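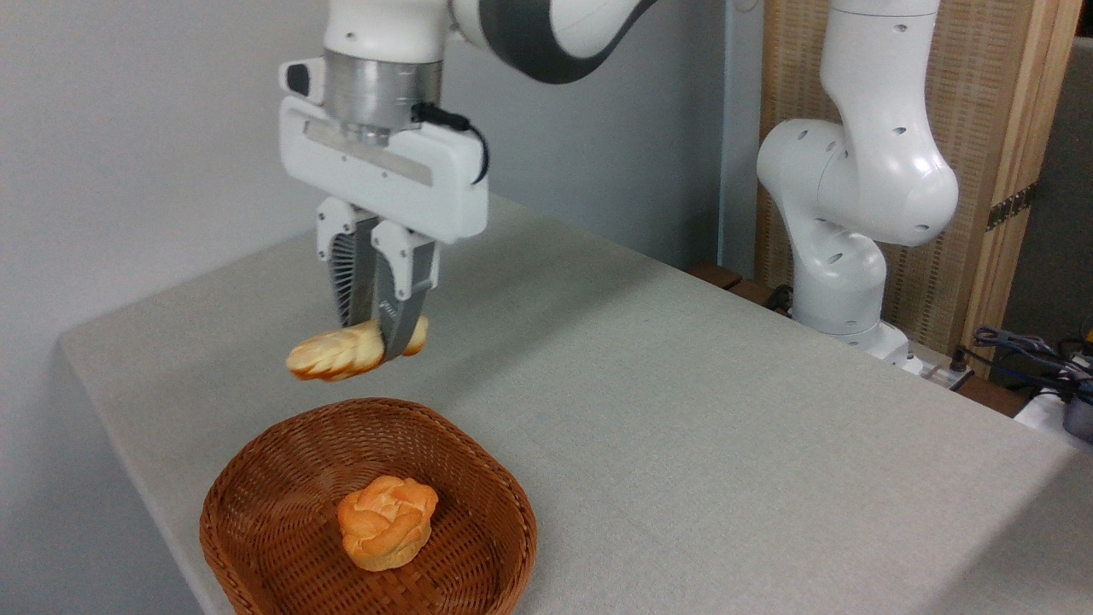
About Hultby

Company information | Baking Ingredients & Flour Testing
Reading time: 3 minutes

Hultby is an independent flour and dough testing laboratory in Karkville. We measure the properties of wheat, rye and spelt flours for mills, commercial bakeries and ingredient blenders, and we report the results in a form that a production manager can use on the same shift. We do not sell flour, improvers or equipment.

What we test

Routine work covers moisture, ash, protein, falling number, wet gluten and water absorption. Rheology is run on request and includes mixing curves, extension tests and alveograph measurements. Most customers order the routine panel on every delivery and add rheology at the change of harvest, when absorption can shift enough to upset a fixed recipe.

Test baking is carried out in the bake room on the ground floor. Standard forms are the pan loaf, the round roll and the twisted roll. Customers may supply their own formula, in which case we need the full ingredient list, mixing times by speed, dough temperature at the end of mixing, and proofing conditions. Loaves are measured for volume by seed displacement after cooling. Crumb is scored against printed reference cards, and the cards used are named in the report.

Samples

The minimum sample is 3 kg for the routine panel with one test bake. Send flour in a sealed, food-grade bag inside a rigid carton. Paper sacks are accepted but moisture results will be marked as indicative only. Label each bag with the mill, lot number, milling date and grade. Samples are logged on arrival and held at controlled temperature until testing.

Results for the routine panel are normally issued within 2 working days. Rheology and test baking take longer and are scheduled individually. Retained samples are kept for one month after the report date and then discarded unless the customer asks for an extension in writing.

Background

The laboratory was set up by Renato Estrella and Jinlong Xia, who had both worked in mill quality control and wanted a testing service that was not owned by a mill. The first premises were two rooms above a feed store. The move to the present building allowed a separate grinding room, which keeps whole-grain dust away from the balances, and a bake room with its own air handling.

Magbanua, our sample tracking system, was written in-house and replaced the paper ledgers. Each sample receives a number at the door, and all readings are entered against it directly from the bench. Customers with an account can view their own lots and download past reports. Last year's harvest survey, completed in October, covered 271 wheat samples from growers and elevators in the region. The survey summary is free and can be requested by mail.

Staff

Renato Estrella: laboratory director, report approval
Jinlong Xia: rheology, method development
Trinidad Abella: chemistry bench, calibration records
Shiela Castillo: test baking and crumb scoring
Jomar Lumanlan: sample reception, Magbanua accounts

Calibration and repeat testing

Balances and ovens are checked daily before the first sample. A control flour is run with each batch, and a batch is repeated if the control falls outside its limits. Where a customer disputes a figure, we retest the retained sample in duplicate at no charge and issue both sets of readings. The original report is not withdrawn; it is marked as superseded and stays on file.

Courier deliveries from Zonley arrive at the side entrance. Drop-off in person is possible during office hours. Please call ahead for more than ten bags.

Page last revised 24 November 2023.

This site uses cookies to remember your login and language settings. Accept | Manage preferences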